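Okay, I promised a proper thread about the grasping work once we had something worth telling, and I think we finally do. Get a coffee, I'm bad at keeping these short. 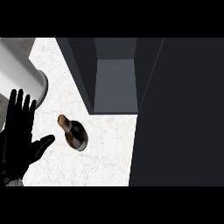
The question we started with was pretty simple. If you train a robot hand entirely in a simulated kitchen, does it help to let it practice the approach and the grasp as two separate skills, or should it learn the whole reach in one go? Most of us had a favorite answer before we ran anything (mine was "one go," and I'll come back to that).

A little background for the folks who followed me for bread pictures! Our simulator is called Drutoneck. It makes kitchens, puts things on the counters, and lets a pair of robot arms with hands try to pick them up, over and over, all night long, with no broken glass for me to sweep up in the morning.

Lwazi Pretorius built most of the kitchens, and he has strong feelings about countertops. We spent a whole Monday meeting on marble. I complained at the time, and I take it back, since the veined surfaces ended up being a great test of whether the policy was looking at the object or at the stuff underneath it.

Bottles are my favorite thing to work with. A bottle on its side has one fat end and one skinny end, and it would really like to roll away from you. Come at it from the wrong angle and you just nudge it across the counter. A mug is much more forgiving. I love mugs. Everybody should start with mugs.

So, the method. In the split version, one policy brings the hand to a good spot near the object and stops there. Then a second policy takes over and closes the fingers. The handoff between them is a short pause where the second one gets a fresh look and can ask for a small correction before it commits.

In the one-go version there's no pause. The same network does the whole thing from start to finish. It's faster, and it's lovely to watch when it works, sort of like somebody grabbing their keys on the way out the door.

We gave both versions 28 objects they had never trained on, with 100 tries per object, and moved the starting position every time. Ayanda Coetzee set up the scoring so that a grasp only counted if the object was lifted and stayed in the hand for 2 seconds. I had argued for something kinder. She was right and I was wrong, and it's her name on that section of the paper.

The split version won on almost all of them. The only place the one-go version came out ahead was on 6 of the objects, all short and chunky, where there isn't much to correct at the last moment anyway. On anything long and round that was lying down, it wasn't close.

What surprised me was where the gain came from. We expected the second policy to be better at closing the fingers. When Anel Pretorius went through the failures, finger closing looked much the same in both. The difference was nearly all in the thumb. With the pause, the hand fixed where the thumb was going to land before it moved in. Without it, the thumb often got there first and pushed the object away.

We tried the obvious follow-up, which was to keep the one-go network and simply slow it down near the object. That helped a bit! But it didn't close the gap, so the fresh look seems to matter more than the speed does.

Things we don't know yet: whether this holds with clear glass, whether it holds when the counter is crowded, and how much of it survives on real hardware. Aatos Laitinen is getting the real setup ready at Stesano now, and I'm trying very hard not to message him every afternoon to ask how it's going.

If you work on handoffs between policies, please come argue with me about when to trigger the pause. We use distance to the object, and I'm pretty sure there's a smarter signal. Chantelle Coetzee thinks it should be learned, and she has a small version of that running this week. I'll add to this thread when I've seen her numbers.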